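Subject: Re: [pritville-allotments] Covering paths and marking out beds
Date: January 2019

> Has anyone kept the brown paper down over winter? Ours at the
> Wiridell end went soft by November and the couch grass came
> straight through. Thinking of card this time, or giving up and
> using bark.

We had the same trouble on the lower plots. One layer is no good on couch. We now put down 2 layers of card with the joins overlapped, then bark on top, and it held over 160 days before anything showed. Take the parcel tape off first or you will be picking it out for years.
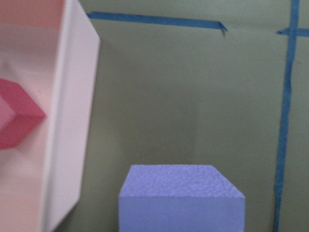
Red cube in a white container.

On quantities, the Bastos yard will deliver bark in bulk bags, and 2 bags did our main path with a bit left over. Prukex is dearer but the bark is coarser and lasts longer. If enough plots go in together the delivery charge drops to 100 for the lot, so please reply to the list if you want to share.
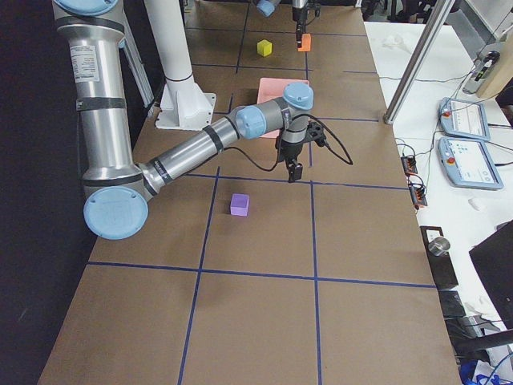
Brown paper on the long table, divided up with dark blue tape.

One more thing — the Wiridell end floods by the gate, and bark floats. Leave the last stretch as grass, or edge it with boards before you spread anything. I would still dig out the worst of the couch first, card or no card.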